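Chapter 4
Folding and Storing Knitwear

What you will learn in this chapter
How a knitted fabric differs from a woven one, and why that matters in the closet
How to lay out a cardigan before folding it
Two ways of handling sleeves
The file fold and the flat fold
Packing knits for a season or for a trip

Key words: cable, rib, cuff, placket, hem, gauge, grain, crease line

Pull a sweater off a hanger after a long winter and look at the shoulders. There is a good chance you will find two little peaks poking up where the hanger ends used to be. Those peaks are the reason this chapter exists! A shirt can hang for months and come out looking much the same as it went in. A sweater can't, and once you understand how the fabric is made you will never look at a coat hanger the same way again.

In Chapter 3 we worked with shirts, sheets and pillowcases. All of those are normally woven: threads running up and down cross threads running side to side, and the whole thing holds fairly steady. Knitting is a different animal. One long yarn is bent into loops, each loop is pulled through the one before it, and the loops can open, close, lean and slide. That is what makes a sweater so lovely to wear (it gives when you reach for the top shelf, and then it settles back). It is also what lets gravity pull it out of shape when it hangs by two small points.

Cables make the question more interesting still. A cable is formed by crossing groups of stitches over one another, so the fabric doubles up at every crossing. You get thick, raised ropes with thinner valleys between them, and more weight for the same area. Run your fingertips across one with your eyes closed and you can feel exactly where the crossings are.
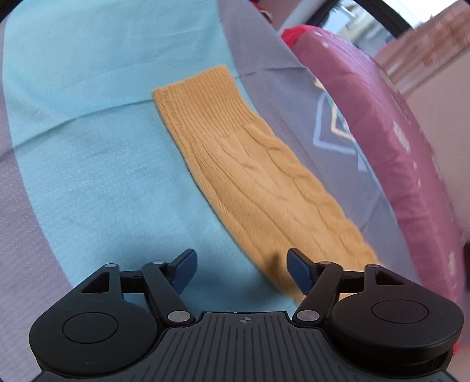 Sleeves are where most folding goes wrong, so we will start with them. A sleeve is a tube that narrows toward the wrist, and it is attached to the body at an angle. Left to itself it wants to lie on a slant. Beginners often tug it straight down the side and press it hard into place, which bunches the fabric under the arm and leaves a lump in the middle of the finished fold. Let the sleeve go where it likes first. Smooth it from the shoulder toward the cuff with the flat of your hand, and only then decide where to turn it.

Cuffs deserve a word of their own. Ribbing is the springiest part of most sweaters, alternating columns of knit and purl stitches that pull together like a small accordion. Never stretch a cuff to make it line up with an edge. If it falls a little short of the side seam, that's fine.

When I was learning all this, I had the good luck to spend a February in the back workroom of the Treloar knitwear shop in Arkport with Viorica Tănase, who had been finishing sweaters by hand for 31 years. She folded every piece on a padded table covered with an old sheet. I asked her once why she didn't use the big glass counter out front, and she slid a cardigan across it with one finger. Off it went, sleeves and all! A bed with a sheet or blanket on it works beautifully at home. The cloth grips the knit a little and keeps the back of the garment from wandering while you arrange the front.

4.1 Laying out the garment

Clear enough space for the full width of the sweater with the sleeves out. Fasten the buttons, all of them, even if you are in a hurry. A buttoned placket acts as a spine for the whole garment; an open one lets the two fronts drift apart, and the fold will never come out square. Check that the bands meet evenly at the neck before you move down to the hem.

Next, look at the columns. On a cabled cardigan you have a ready-made set of guide lines, and this is the part I love. If the cables run straight from the shoulder to the hem, the body is lying true. If they bow out to one side, something underneath is twisted. Lift that section, shake it lightly, and set it down again. Don't drag it. 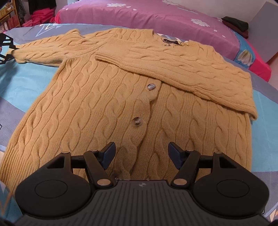
4.2 Two ways with sleeves

The crossed sleeve. Bring each sleeve over the front of the body, one after the other, so that they lie across the chest. It's quick, it keeps the cuffs in view, and it suits heavy knits that will be folded only once more. The drawback is thickness, with two layers of sleeve piled on top of the body.

The returned sleeve. Fold one side of the body toward the center, sleeve and all, then turn the sleeve back so it runs down toward the hem. Do the same on the other side. You end up with a long, even strip, which is what you need for the file fold in section 4.3.

Try both on the same sweater before you choose. In my evening class at the Pludano center there were 19 students, and the room split almost down the middle over which one was easier. Thick yarn usually favors the crossed sleeve and fine yarn the returned one, but the cut of the shoulder can change your mind.

Practice 4A

Choose one sweater with cables and one without. Weigh each on a kitchen scale and write down the result (my own heaviest, a Trerov fisherman's pullover, comes in at 900 grams). Lay out both sweaters, fold the sleeves each way, and measure the height of the stack with a ruler. Keep your notes, as you will need them again when we plan a drawer in section 4.5.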